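School Supply Drive Moves to Larger Hall in Toledo

July 22, 2019

TOLEDO — A back-to-school supply drive that gave out 300 backpacks last summer will move to a larger hall this year after requests from families more than doubled.

Organizer Ingrid Obi said 906 children had been signed up by the time registration closed. The drive will run for 8 days in August, with pickup times assigned by last name.

"Last year we had a line down the block and parents missing work," Obi said. "We wanted set times so people can come in, get what they need and go." 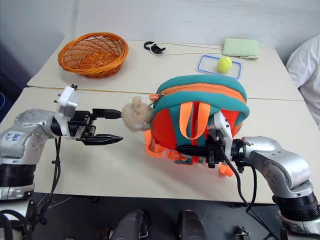

Each child will receive a bag with notebooks, pencils, a ruler and a glue stick. Older students can ask for a calculator, though the number on hand is limited. Parents should bring the confirmation letter they got by mail — a photo of it on a phone is fine.

Local office supplier Brevov donated 2,000 notebooks. Any left over will go to classrooms before the December break.

Desta Lemma, who has two children in elementary school, said the supply list for her older son runs to a page and a half.

"It adds up fast, and then they need shoes too," she said.

Families who missed registration can put their names on a waiting list at the hall. Bags not picked up by the last day will be given out from that list.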